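# The Soup Year

24 August 2020

Ellton smells of onions by four in the afternoon. Always has. You come up from the station, past the shuttered bakery, and there it is — somebody's kitchen window open, somebody's pan going.

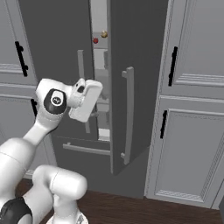

I came here to write about a cookbook. Small one, spiral bound, 900 copies printed in Ciltport and most of them gone by December. It's called Slanina, after the smoked bacon fat that turns up on nearly every page. The publisher is Fludis, which used to do bus timetables and church bulletins and still does, when asked.

No photos in it. No chef on the cover either. Recipes sent in by people who were having a bad stretch and wrote down what they could still manage to eat. Bean soup. Toast rubbed with garlic. Noodles with cabbage and too much pepper. One page just says "boiled potato, salt, butter, sit down."

I cooked from it for two weeks. Started badly. Burned the onions twice, used the wrong paprika, ate cereal at ten at night standing up. Then the bean soup, on a wet evening, and I had three bowls and slept.

Not a cure. The book says so on page one and I'll say so too. If you're low and it isn't lifting, call a doctor, then make the soup. But there's something in having a job that small. Peel this. Stir that. Forty minutes goes by and you've been thinking about carrots.

The fat helps. Slanina gets cut into little cubes and melted slow, and whatever comes next in the pan gets the good of it. Cabbage mostly. Eggs if you're tired. You can leave it out and use oil, plenty of the notes say so, but the oil versions tasted thin to me and I went back.

What I liked best were the margins. People argue in them. One cook puts vinegar in the beans at the end, the next calls that a crime. There's a dumpling recipe copied from a family notebook that starts in 1741, or so the family claims, and under it a line from a neighbor — "ours is older and has less flour." I've made both. The neighbor's right about the flour.

Some of it doesn't work. The plum cake needs 15 minutes more than it says, in my oven anyway. The rice pudding is glue. There's an index but its sorted by mood, so good luck finding the pancakes (they're under "can't get dressed").

Still. I keep it by the stove now, page 2 already see-through with grease. On my last night in Ellton I ate at a long table in a back room off the square, soup out of a dented pot, bread torn and passed down. Nobody asked how anyone was. Talk was about dill. Whether you put it in at the start or the end, whether frozen counts, wether the stuff from the market in Ciltport is worth the bus fare.

I said the end. Got shouted down.

Fludis is planning a second printing, same paper, same spiral. They're fixing the cake. The pudding stays as is, becuase the person who sent it in likes it that way.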